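Filed under: Days out > Science and technology
3 replies - 46 views

Robotics open day at Delenov, is it worth taking a class?

Siyabonga Nel
I have 21 pupils and the open day in March looks possible. Does anyone know what they show, and is any of it a real robot or is it all on a screen?

Buppha Yensuk
Went last year. Parking is bad, bring lunch.

Hưng Sầm
The part I saw was simulation, run on a large monitor. The task was doors. The robot has two arms, and the operator switches between views, one close up on a gripper and one looking over the robot's shoulders. Staff take questions while it runs - ask them about handles, they like that one. Allow two hours with a group.
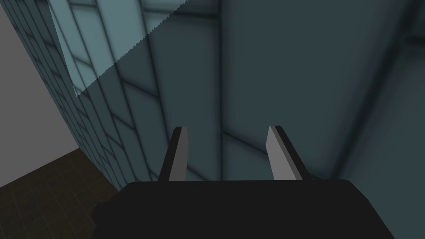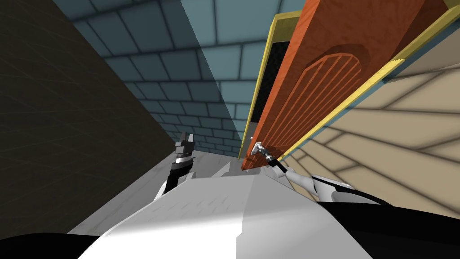
The gripper close up first, then the right arm at the door handle.

Paweena Khamphan
Two hours was too long for my Year 5s, who wanted to drive it themselves and couldn't. Older pupils might be fine. Ring before you book and ask for the morning slot.

Helpful (2) | Share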